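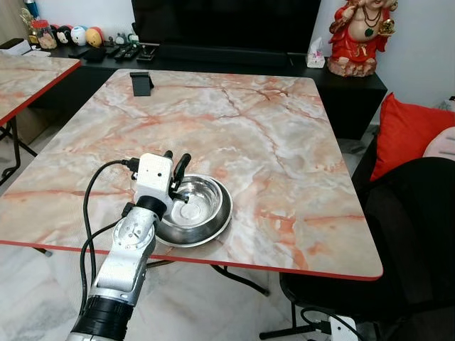
Week 6 is about the approach phase, the bit between "planner says done" and "fingers close". Most of the marks lost on last year's assignment were lost in there. People had nice plans and nice grasps and nothing sensible joining them up. Keep a bowl in your head for the whole session: polished steel, wide flat rim, fingertips just above the rim and slightly inside it. From that pose a straight descent of one finger's thickness in the wrong direction is a collision with the rim, and the polished side gives your depth image rubbish exactly where you need it. So three problems at once. Geometry is tight, sensing is poor, and the arm is near enough that a replan takes longer than the remaining motion.

Notes below are in the order I'll talk. Some of it is in the Pradinar manual already, sections on servoing and on frames, read those first if you missed last week.

1. Frames, again

Sorry but yes, again. Write down every transform you use, with direction. T_base_cam means camera pose expressed in base. If your code says cam2base somewhere and base_T_cam somewhere else you will lose an evening.

You need:
base to flange (from joint encoders, trust it)
flange to gripper (from the drawing, trust it after you've measured it)
base to camera (calibration, do not trust it)
camera to object (perception, really do not trust it)

Camera looks from the head, so base to camera has the neck joints inside it. Neck moves, transform moves. Obvious on paper. In the labs half the groups cached it at startup and then wondered why the grasp drifted after the first look-around. Query it at the timestamp of the image, not "latest". In Wevorik the call is lookup(target, source, stamp), and if you leave out stamp you get latest without any warning. I have asked for a warning.

Error budget. Do this by hand before you do any coding. Say calibration rotation is off by one degree and the object is 0.8 m from the camera: sideways error is 0.8 x tan(1°), so 14 mm. On its own that is enough to put a finger on the wrong side of a rim. Translation error adds on top. Then the detector's own error. Work out which term dominates in your setup and fix that one, leave the others alone.

2. Shiny things and depth

Active stereo and structured light both assume the surface scatters light. Polished steel mostly doesn't. What you get back:
- holes (no return), usually on curved sides
- returns at the wrong range, the reflected thing rather than the surface
- a rim that is fine from one angle and gone from another

Hole filling by nearest neighbour is the default in Trotcombe's depth filter. Turn it off for this. It paints the table's depth into the wall of the bowl and your segmentation then says the bowl is a flat disc. Group 4's report from January has a good plot of this, ask me for it.

What works better: find the rim in colour, fit an ellipse, then use the table plane to get scale. The table plane is easy, loads of good pixels. Veined or patterned table tops do add edges though, and a rust coloured crack passing near the rim looks a lot like a bit of rim to Canny. Use RANSAC on the ellipse and look at the inlier arc. If the inliers cover less than half of the circumference, reject and take another view. Don't lower the threshold until it passes!!

The gripper gets in the way too. Once the hand is over the bowl it hides part of the rim from the head camera, and which part changes as you descend. So: mask the gripper using its model and the joint state, grow the mask by a few pixels to soak up calibration error, fit on what is left. Without the mask the fit gets pulled towards the housing, because it is big and has lovely straight edges. Cables are not in the model. If they loop out of the housing they'll be visible in the image and unmasked. RANSAC copes with thin ones mostly.

3. Standoff, approach, contact

Split the motion. Three segments, three controllers, three sets of limits.

Standoff: planned, collision checked, full speed allowed. Ends at a pose directly back along the approach axis. Planner owns it.

Approach: straight line in task space, slow, corrected by vision. No replanning. If the correction asked for is bigger than the limit, stop and go back to standoff.

Contact: vision off, guarded move. Stop on force or on distance, whichever first.

Why not plan all the way in? Because planners pad obstacles, and with padding there's no free path with a finger inside a bowl. People then set padding to zero for everything and clip the table. Correct way is to allow contact for a named pair (fingertip, bowl) and for the last segment only. The allowed collision matrix has to be put back afterwards, use a context manager so it is put back even when you throw.

Rim grasp: one finger inside, one outside, closing direction across the wall. Any angle round the rim will do geometrically, so you have a free parameter, use it. Sample yaw, score each by (a) distance from joint limits (b) how well that bit of rim was seen (c) clearance of the housing from the table and anything else standing there. I weight b highest. A comfortable arm pose over a guessed rim is no use to you.

4. The servo loop

Error e = pose of tip relative to the wanted point on rim. Command v = -K e, clamp it, send it. That's the whole thing, the trouble is all in delay.

Our lab setup: the image to command delay was 185 ms when Dorottya Major measured it with the old driver. With gain K (per second) and a pure delay d, the single integrator loop stays stable for K*d < pi/2. Put in the number and the limit is K about 8.5. Do not run near that. You want no ringing at all near a rim, so K*d below 1/e, giving K just under 2. Slow, yes.

If you want it faster cut the delay, don't raise the gain. Options:
- smaller crop around the predicted rim, detector runs quicker
- stop logging full images in the same thread (this was most of it for two groups)
- predict forward: take the pose from the old image and add the motion since then from the encoders. Cheap, do this one anyway

Loop timing. Arm side wants commands at a fixed rate, camera side gives results when it feels like it. Never let the arm side wait for the camera. Keep the latest target in a shared slot, arm loop reads it with its timestamp, and if it is too old the arm ramps to zero. Ramp, not jump. A jump trips the drive protection and then you're walking to the cabinet to reset it.

5. Failure handling

Noémi Takács went through the logs from all the groups, 227 attempts. The largest class was "state machine carried on after a failed step". Not perception. Not control. Somebody returned None, somebody else treated None as zero pose, arm went for the origin of the base frame.

So rules for the assignment:
Every step returns success or a named reason. No bare booleans.
Every wait has a timeout.
Retreat is always back along the approach axis first, then anything else. If a finger is inside the bowl and you go home in joint space you take the bowl with you.
Two retries from standoff with a fresh view, then give up and report. Give up means stop in a safe pose and say why, it doesn't mean exit().

Also check the grasp after closing. Finger width bigger than zero is not enough, thin walled things close to almost nothing and the encoder noise is of the same order. Lift a little, look again with the camera, compare rim height with the table plane. Motor current can be a second opinion.

6. Tóth's example

We'll do it on the board if time. Short version: a correct pose, a correct plan, and the hand still arrives rotated by 180 degrees. Parallel gripper is symmetric so the grasp is fine, but the connector and the cables are on one side, and now they're wound the wrong way round the wrist. Symmetry of the fingers is not symmetry of the hand. Fix is to treat both yaws as candidates and to cost the wrist turns from the current state. A hard limit on the last joint, tighter than the maker's one, is also worth having.

Assignment 3

Use the recorded data first, robot time afterwards. Bring to your slot:
a) your error budget, one page, handwritten is ok
b) rim fit on all 11 recorded views, with inlier arc for each. Some of the views should be rejected. If you accept all of them you've done something wrong
c) plot of servo error against time, with and without forward prediction, same gain
d) your state machine drawn out, every arrow labelled incl. the failure arrows

Slots start at 2 pm, list is on the lab door. If your code doesn't run in the simulator you dont get the arm, no exceptions this time. E-stop in someone's hand for the whole of your slot, and that person isn't also typing.

Common questions

Can we use a learned grasp detector? Yes, but you still need a and d, and you have to say what it does on the views where the rim fit fails.

Can we put matt spray or tape on the bowl? No. Nice try.

Do we have to use Wevorik? For the transforms yes, otherwise I can't run it. The rest is up to you.

Is the derivation of K*d < pi/2 examinable? The result is, and being able to say where the delay comes from. Derivation is in last week's notes, page 2, there is a sign wrong in the third line, will fix.

Next week: two objects touching, and what to do when segmentaton merges them. Read the Pradinar section on contact pairs beforehand.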